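# Cell checklist: cloth, cable routing and start height for tabletop pick tasks

**imorris** | Apr 28, 2020

I'm rewriting section 4 of our bench procedure (single arm, parallel gripper, small blocks into a basket) and want comments before it goes in as revision 12. Current draft:

1. Tablecloth covers the whole top. Flatten the pick area before each session.
2. Blocks go on bare cloth, one gripper width clear of the basket rim.
3. Hanging cables stay outside the reach envelope at all joint positions used in the task.
4. Fingers open before descent. No lateral moves below 80 mm with the gripper open.
5. Anything not listed on the task sheet comes off the table.

For reference, the layout I mean, one block in the basket and two on the cloth:

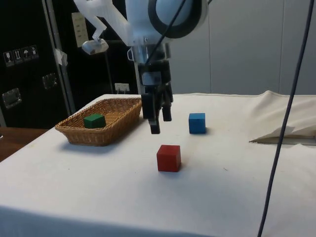 *Bench layout, green block in the basket, gripper over the cloth.*

Rule 3 is the one I expect arguments on.

---

**k_nepia**

Rule 3 as written fails your own bench. There's a long cable hanging down the right side, past the front of the table. Whether it's inside the envelope depends on which joint positions you count, and "used in the task" lets the operator decide that after the fact. State a distance. We use 302 mm from the tool flange at full extension, checked with a gauge rod.

Rule 5 too. That crumpled piece on the right, paper or cloth, is on the task sheet?

---

**imorris**

It isn't on the sheet. It comes off under rule 5.

302 seems arbitrary. Where does it come from?

---

**k_nepia**

Length of the rod.

---

**wmahuika**

I'd disagree with both of you on distance. A fixed number from the flange ignores cable swing. We had a Starkedska arm snag a loop that passed a static check with plenty of room, because the controller was moving it at 900 mm/s on the return. Tie the cable at two points and write the rule around the tie points. Then you can inspect it without moving the arm.

Separate point: rule 1 says flatten the pick area, but a ridge outside the pick area still matters if the arm crosses it low. Table height was taught on flat cloth.

---

**ipfeiffer**

Second the comment on ridges. The second view of the same table makes it easier to discuss. There is a raised fold on the left side and the cloth bunches along the front edge. Neither is under the fingers, so by draft rule 1 this passes.

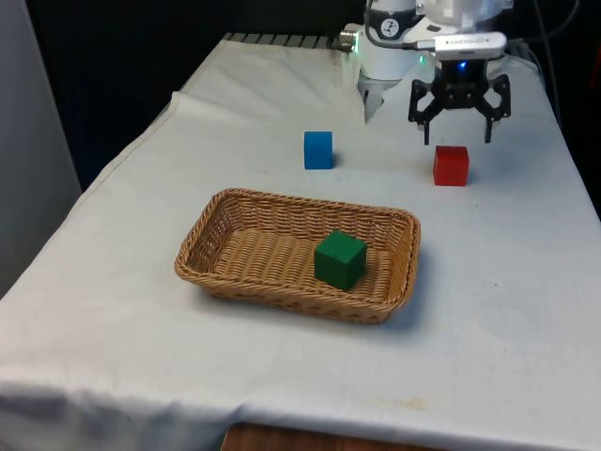

Ingeborg Pfeiffer

I would fail it. Proposed wording: "No raised fold on the tabletop between any block start position and the basket, or within one gripper width of either." The drape below the front edge can be ignored.

Also note the spread of the fingers over the red block. Rule 4 should define "open" as a commanded width. Operators at Zarkotby were reading it as "not closed" and we got blocks clipped on the way down.

---

**c_gilchrist**

Is any of this worth a rule? A block is light, the gripper is force limited, and the worst outcome is a failed pick. I'd keep 3 and 4 and put the rest in a setup note. Every item you add to a checklist gets ticked without looking once the list passes one screen.

---

**ipfeiffer**

A failed pick that is logged as a controller fault costs us half a shift. That has happened twice this April. I accept the point about list length.

---

**wmahuika**

@c_gilchrist force limiting doesn't help with a snagged cable. The load goes into the connector and you won't see it in the wrist reading.

---

**c_gilchrist**

Which is why I said keep 3.

---

**imorris**

Changes for the next draft:

- Rule 1: Pfeiffer's wording, with the drape excluded.
- Rule 3: two tie points, inspected with the arm parked. Clearance distance stays open. I'd like swing measurements at full return speed before choosing one.
- Rule 4: "open" becomes a commanded width, value taken from the task sheet.
- Rules 2 and 5: moved to the setup note.

The Nostanus template has no field for tie points, so I'll put them under "other restraints" for now.

---

**k_nepia**

Still object to leaving the distance open. An interim figure can be corrected later. A blank can't be checked at all. Put 302 in and mark it provisional.

---

**wmahuika**

Fine with provisional if the tie points are in the same rule. I can run the swing test on the Dương cell, but the fixture needs a new clamp first.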